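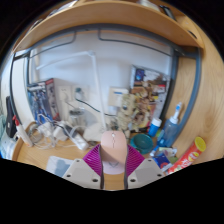 O rato cor-de-rosa, com a confusão de cabos do lado esquerdo da secretária

Olá a todos! Comprei este rato rosinha há pouco e adoro-o, mas a secretária está um caos. Tenho a régua de tomadas, dois transformadores brancos e cabos brancos enrolados por cima de tudo, e quando puxo o rato para a esquerda acabo sempre a bater em alguma coisa. Como é que arrumam isto sem furar a madeira? O tampo é cor de mel e era da minha avó — nem pensar em parafusos!

Torutar
Passei pelo mesmo na minha secretária. Comprei uma caixa para cabos da Telteck com 30 cm, meti a régua lá dentro com os transformadores e deixei sair só o que uso todos os dias. Custou-me 19 euros. Mede a tua régua antes, que a minha entrou mesmo à justa (e vê se a caixa tem aberturas, aquilo aquece).

Cleltside
tira tudo e põe no chão, pronto

mel_e_madeira
No chão eu não punha, apanha pó e pontapés. Prende a régua atrás do tampo com um grampo de aperto e um bocado de feltro no meio para não marcar a madeira. Os cabos soltos enrolo-os em oito e aperto com velcro, nunca com abraçadeiras de plástico — depois é um castigo para as cortar. E experimenta um tapete fininho, o meu rato andava aos soluços no verniz e passou-lhe.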